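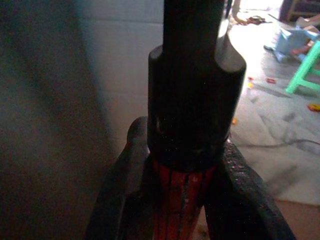
생활도구 평가회보 제8호

긴 자루 빗자루·쓰레받기 조합 사용 평가: 타일 바닥 다용도 공간을 중심으로

평가 대상: Ceno 스쿠부너(Skuvuner) 긴 자루 쓰레받기 및 빗자루
비교 대상: 젤레케(Zeleke) 손잡이형 소형 세트, 필리비츠(Pillivitz) 뚜껑식 쓰레받기
평가 기간: 60일

1. 평가의 배경

본 회보는 그동안 주방과 욕실용 세척 도구를 주로 다루어 왔으나, 세탁실과 보일러실, 뒷문 앞의 좁은 통로와 같은 다용도 공간의 청소 도구에 관한 문의가 꾸준히 접수되어 이번 호에서 이를 별도로 다룬다. 이러한 공간은 면적이 작고 벽과 문, 수납장이 서로 가까이 맞닿아 있다. 바닥은 줄눈이 있는 타일인 경우가 많으며, 신발에 묻어 들어온 흙과 포장재 조각이 함께 쌓인다. 진공청소기를 꺼내기에는 쓰레기의 양이 적고, 물걸레부터 사용하면 흙이 줄눈으로 밀려 들어간다. 결국 빗자루와 쓰레받기가 가장 먼저 손에 잡히는 도구가 되는데, 정작 이 품목은 구매 시 비교 검토가 이루어지는 일이 드물다.

스쿠부너는 쓰레받기와 빗자루 양쪽에 모두 긴 자루를 단 제품이다. 허리를 깊이 숙이지 않고 쓸어 담을 수 있다는 점을 제조사는 첫째 장점으로 내세운다. 평가반은 이 주장이 좁은 공간에서도 유효한지, 그리고 빈번한 사용을 전제로 할 때 손잡이와 받침의 상태가 어떻게 변하는지를 주된 검토 사항으로 정하였다.

2. 평가 방법

평가는 타일 바닥을 갖춘 다용도 공간 3곳에서 실시하였다. 각 장소의 이용자에게는 평소의 청소 습관을 그대로 유지하도록 요청하였고, 사용법에 관한 별도의 교육은 하지 않았다. 쓸어 담는 대상은 마른 흙, 부스러기, 과자 봉지와 같은 가벼운 포장재로 한정하였다. 젖은 쓰레기와 유리 파편은 안전상의 이유로 대상에서 제외하였다. 비교 대상 두 제품은 같은 장소에서 번갈아 사용하게 하였으며, 이용자는 매회 사용 후 간단한 기록지를 작성하였다. 회수된 기록지는 거의 40장이며, 이 가운데 기재가 불충분한 것은 집계에 넣지 않고 의견란만 참고하였다.

기록지의 항목은 잡기 편한 정도, 받침 입구가 바닥에 닿는 정도, 남는 먼지의 양, 보관의 용이성으로 구성하였다. 점수를 합산하여 순위를 매기는 방식은 채택하지 않았다. 공간의 구조에 따라 같은 제품에 대한 평가가 크게 달라질 수 있고, 합산 점수가 이러한 차이를 가린다는 것이 평가반의 판단이다.

3. 손잡이

손잡이의 주황빛 도는 붉은색 부분에는 길이 방향으로 골이 나 있으며, 그 위로 검은색의 굵은 이음 부분이 이어진다. 골의 깊이는 적당한 편이다. 맨손으로 잡을 때는 물론이고 고무장갑을 낀 상태에서도 자루가 헛도는 일이 적다는 의견이 많았다. 특히 쓰레받기를 세운 채 이동할 때, 손목의 힘만으로 받침의 각도를 유지할 수 있다는 점이 좋은 평을 받았다.

다만 골이 있는 표면은 마모의 흔적이 쉽게 드러난다. 색이 옅어진 줄과 긁힌 자국이 비교적 이른 시기부터 눈에 띄었고, 마른 천으로 닦아도 없어지지 않았다. 기능에 영향을 주는 수준은 아니나, 외관을 중시하는 구매자라면 유의할 필요가 있다. 검은색 이음 부분은 무광에 가까워 손자국은 잘 남지 않는 반면 밝은색 먼지가 두드러져 보인다. 아래쪽의 가느다란 이음선에 먼지가 끼면 솔로 털어 내야 하는데, 이 작업은 번거로운 편에 속한다.

젤레케의 소형 세트는 손잡이가 짧고 매끈하다. 닦기는 쉬우나 장갑을 끼면 미끄럽다는 지적이 반복되었다. 필리비츠 제품은 손잡이에 부드러운 덮개가 씌워져 있어 촉감이 가장 우수하였다. 그러나 덮개가 자루에서 조금씩 밀려 내려가는 현상이 있었고, 이를 손으로 되돌려 놓아야 한다는 기록이 여러 장에서 확인되었다.

4. 자루의 길이와 좁은 공간에서의 조작

긴 자루는 선 자세에서 작업할 수 있게 해 준다. 이 점에서 제조사의 설명은 대체로 사실에 부합한다. 허리나 무릎에 부담을 느끼는 이용자는 예외 없이 스쿠부너와 필리비츠를 선호하였으며, 젤레케 세트는 쪼그려 앉아야 한다는 이유만으로 사용을 꺼리는 경우가 있었다.

문제는 벽과 가까운 자리에서 발생한다. 한 손으로 쓰레받기를 비스듬히 대고 다른 손으로 빗자루를 당기면 두 자루가 바깥쪽으로 벌어지게 되고, 폭이 좁은 통로에서는 자루 끝이 벽이나 수납장에 닿는다. 숙련된 이용자는 쓰레받기를 벽과 나란히 놓고 빗자루를 몸 쪽으로 짧게 끌어당기는 방식으로 이를 해결하였으나, 처음 사용하는 이용자는 적응에 시간이 걸렸다. 문틀 모서리처럼 안으로 꺾인 자리에서는 짧은 도구가 확실히 유리하다. 평가에 참여한 Augustina Amissah는 기록지에 “통로 가운데는 긴 것으로, 문 옆 구석은 짧은 것으로 쓸게 된다”고 적었다. 두 종류를 함께 두는 것이 현실적이라는 의견은 다른 기록지에서도 확인된다.

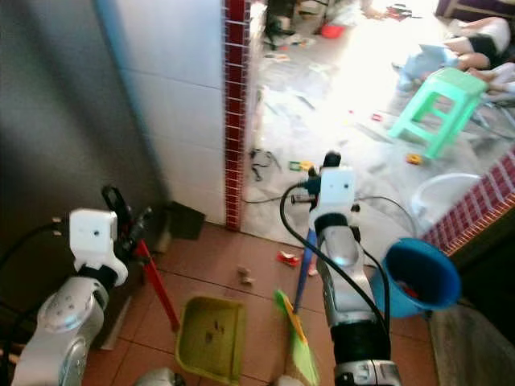

Kekeli Agbenyega

5. 받침과 솔

쓰레받기의 받침은 올리브색 플라스틱이며 깊이가 얕다. 얕은 받침은 입구가 낮아 흙과 잔부스러기를 밀어 넣기 쉽고, 내용물이 한눈에 보인다. 작고 어두운색의 흙 알갱이도 올리브색 바탕에서 식별할 수 있어, 비우고 난 뒤 남은 것이 있는지 확인하기에 무리가 없다. 반면 용량은 넉넉하다고 하기 어렵다. 구겨진 과자 포장지처럼 부피가 있는 쓰레기를 담으면 그 위로 흙을 더 받을 여유가 줄어든다. 포장지는 손으로 먼저 집어내고 흙과 부스러기를 쓸어 담는 순서를 권한다.

적갈색 사각 타일에 짙은 줄눈이 들어간 바닥은 이번 평가에서 가장 까다로운 조건이었다. 바닥의 색이 흙의 색과 비슷하여 어디까지 쓸었는지 구분이 잘 되지 않는다. 갈색 부스러기는 타일 위에서 쉽게 지나치게 되므로, 한 방향으로 겹쳐 쓸고 나서 조명을 낮은 각도로 비추어 보는 방법이 도움이 된다. 받침 입구를 줄눈 위에 놓으면 입구와 바닥 사이에 틈이 생기고 고운 흙이 그 아래로 빠져나간다. 타일의 평평한 면에 입구를 맞추는 것만으로 남는 먼지의 양이 눈에 띄게 줄었다.

빗자루의 솔은 밝은 녹색이고 가장자리가 노란빛 도는 주황색이다. 탄력은 중간 정도로, 마른 흙에는 충분하나 줄눈 안에 다져진 먼지를 파내기에는 부족하다. 필리비츠의 솔은 이보다 뻣뻣하여 줄눈 청소에는 앞섰지만, 가벼운 포장재를 튕겨 내는 경향이 있었다. 젤레케의 솔은 촘촘하고 부드러워 고운 먼지를 모으는 데 가장 적합하였고, 쓸 수 있는 폭이 좁아 같은 면적에 더 오랜 시간이 소요되었다.

색상의 배합에 관하여는 의견이 엇갈렸다. 붉은 자루에 올리브색 받침, 파란 자루에 녹색 솔이라는 구성은 통일감이 없다는 평이 있었던 한편, 어두운 창고 안에서도 찾기 쉽고 두 도구를 혼동할 우려가 없다는 평도 있었다. 평가반은 이를 결점으로 보지 않는다. 다만 흰 타일 벽과 같이 밝은 배경에 걸어 둘 경우 상당히 눈에 띈다는 점은 밝혀 둔다.

6. 보관과 관리

스쿠부너의 쓰레받기와 빗자루는 서로 끼워 고정하는 구조가 아니다. 두 자루를 나란히 벽에 기대어 두면 어느 한쪽이 미끄러져 넘어지는 일이 잦았고, 이에 관한 불만은 기록지 전체에서 가장 많은 비중을 차지하였다. 필리비츠는 빗자루를 쓰레받기 자루에 끼울 수 있어 이 점에서 명백히 우위에 있다. 스쿠부너를 선택하는 이용자에게는 벽걸이용 집게를 함께 마련할 것을 권고한다. 집게는 솔이 바닥에 닿지 않는 높이에 설치하여야 하며, 솔이 눌린 채로 오래 두면 한쪽으로 휘어 쓸리는 면이 고르지 않게 된다.

세척은 간단하다. 받침은 미지근한 물과 중성세제로 닦고 물기를 완전히 제거한 뒤 사용한다. 물기가 남은 받침에 흙을 받으면 바닥에 얇게 눌어붙어 다음번에 비우기가 어려워진다. 솔은 머리카락과 실밥을 먼저 떼어 낸 다음 흔들어 씻고, 솔 끝이 아래로 향하도록 걸어서 말린다. 손잡이의 골은 오래 쓴 칫솔로 길이 방향을 따라 문지르면 된다. 표백 성분이 든 세제를 손잡이에 사용한 장소가 한 곳 있었는데, 붉은색이 고르지 않게 바랬으므로 사용을 삼가는 편이 좋다.

7. 제품별 의견

스쿠부너: 타일 바닥의 마른 흙과 부스러기를 서서 치우려는 가정에 적합하다. 손잡이의 미끄럼 방지 성능과 받침 입구의 낮은 높이는 높게 평가한다. 보관을 위한 고정 장치가 없는 점과 손잡이 표면의 마모가 빨리 드러나는 점은 개선이 요구된다. 조건부로 추천한다.

젤레케: 구석과 문틀 주변의 보조 도구로 추천한다. 주된 청소 도구로 쓰기에는 자세의 부담이 크다. 가격이 낮고 서랍에 들어가는 크기여서 긴 자루 제품과 병용하기에 알맞다.

필리비츠: 보관성과 솔의 강도가 우수하다. 뚜껑이 있어 내용물이 쏟아질 우려가 적으나, 뚜껑의 경첩 부분에 먼지가 쌓이고 전체 무게가 무거운 편이다. 한 손으로 오래 들고 이동해야 하는 이용자에게는 권하지 않는다.

8. 제조사에 대한 요청 사항

평가반은 Ceno 측에 자루 상단의 걸이 구조 보강, 이음선의 단차 축소, 교체용 솔의 별도 판매를 서면으로 요청하였다. 교체용 솔에 대하여는 검토 중이라는 회신을 받았으며, 나머지 사항에 대한 답변은 본 호의 마감 시점까지 도착하지 않았다. 회신이 접수되는 대로 다음 호의 정정 및 추가란에 게재한다.

본 평가에 사용된 제품은 모두 일반 판매점에서 구입하였으며, 제조사로부터 제공받은 물품은 없다. 기록지 양식의 사본이 필요한 기관은 편집부에 서면으로 신청하기 바란다.

작성 완료일 2023-06-13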